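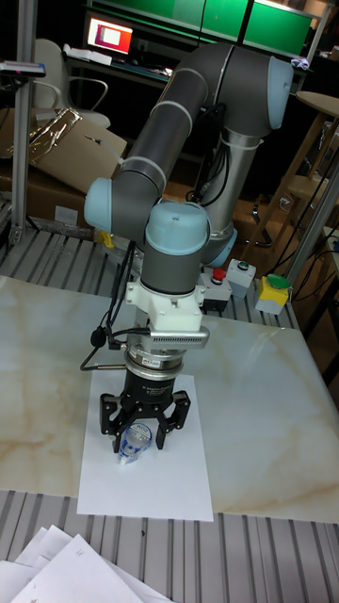

Last revised in April. These answers cover the shared arm cell at Willora. They apply to staff, students and visiting teams, including people from Prareo and Valdovinos.

## Before you start

**Who is allowed to run the arm?**
Anyone who has finished the cell induction and is on the access list. If you were inducted on the old Hurkach cell, you still need the short session for this one. The stop layout is different.

**Do I need a risk assessment for every job?**
You need one for every new combination of tool, part and motion. If all three are already covered by a sheet in the binder, write the sheet number in the log and carry on. Swapping one small bottle for another of the same size and weight doesn't count as new. Swapping plastic for glass does.

**The arm is collaborative. Why do we need an assessment at all?**
The arm is only one part of the application. The gripper, the object and anything bolted to the wrist also count. Articulated fingers can pinch, and brackets and sensor bars have edges. ISO 10218 and ISO/TS 15066 are the documents to start from. Ask for the lab copies -- please don't rely on summaries you find online.

## Stops and buttons

**Which button stops the arm?**
The red mushroom-shaped one on the grey box. The boxes with green buttons are not emergency stops. Everyone in the room should be able to point to the red one before the arm is powered.

**Can I move the button boxes?**
You can shift them to suit the job, but the emergency stop has to stay within reach of the operator without leaning through the arm's path. Check this with the arm at its furthest position.

**How often is the emergency stop tested?**
At the start of every session, with the arm moving slowly. Initial the log. If the arm doesn't stop cleanly, lock the cell out and report it.

**Someone pressed the stop. Can I just reset it?**
Find out who pressed it and why first. Look over the gripper and whatever it was holding, then reset.

## Running a job

**What speed can I use?**
Up to 262 mm/s at the tool when a person is inside the floor marking. Use 137 mm/s for the first run of any new program. Faster settings need a signed sheet.

**Can I reach in while the gripper is holding something?**
No. Pause the program, wait for the arm to settle, then reach in. Keep your fingers out from between the gripper's fingers even when it's paused.

**Are 3D-printed brackets allowed?**
Yes, for sensors and other light parts. Inspect them for cracks before each session and replace them after 3,000 cycles, cracked or not.

**What about cables on the wrist?**
Leave enough slack for full wrist rotation, but not so much that a loop can catch on a finger or a post. Jog each joint through its range by hand control before you run anything.

**Can I keep paper or spare parts on the platform?**
Keep only what the job uses, and keep it outside the programmed path. Liquids must be in closed containers.

## Finishing up

**How long can I leave the cell powered while I step out?**
You can't leave a program running unattended. If it's stopped and the arm is parked, 15 minutes is the limit.

**Where do near misses go?**
In the log, the same day, even if nothing was damaged.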